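Jul 6, 2022

Robot software engineer (perception + planning), full time, Gondia

We're Oter. Small team, we write the software that lets two-armed robots pick things up off a table and put them where they belong. Need one more engineer, start September, sooner is fine.

What the job is

Our stack is called Moser. C++ core, Python on top. Camera frames in, object poses out, grasp candidates ranked, arm plan, gripper command. Works well on boxes. Works less well on soft packets, anything shiny, anything in a twist wrapper. You'd own the part between segmentation and grasp ranking, and you'd be on the hook when it picks the wrong thing.

Day to day:
- fixing pose estimates on small and reflective items
- replanning when an object rolls (we replan too late at the moment)
- keeping the two arms out of each others way
- logging and replay tools. Ours is called Nukano, it is slow, please make it fast
- code review, some on-robot testing every week

Right now the regression set is 299 recorded table layouts and we want 565 before the next release. Writing the tests that go with them is part of the job. Not glamorous.

What you need

Solid C++ or very good Python and willing to learn the other. You have shipped something that moved in the real world - arm, mobile base, drone, a printer, we don't mind. Comfortable with transforms and can find a bad one without guessing for a day. Linux. Git. You write down what you changed.

Nice to have: motion planning, hand-eye calibration, point clouds, GPU work. A degree is fine, no degree is fine.

What we use to test is mostly grocery stuff. Packets, bottles, candy, cookie boxes, balls. Cluttered on purpose, small things next to big ones, labels facing any which way. If you have opinions on how to tell a wrapped candy from the cloth under it, put them in your email.

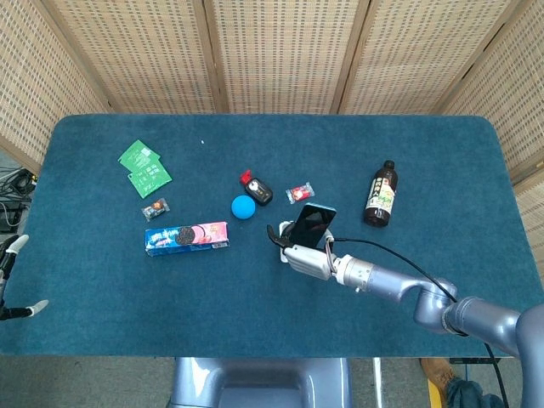
On site 4 days a week, the robots don't come home with you. Hours flexible outside of test slots. Two interview rounds: a call, then a half day with us working on a real bug, paid. No whiteboard puzzles.

To apply: CV or a link to code, plus a few lines on the worst robot bug you've fixed. Quote ref 219 in the subject line so it dosen't get lost. Send to jobs at Oter. We answer everyone, usually inside 2 weeks.

Agencies, no thanks.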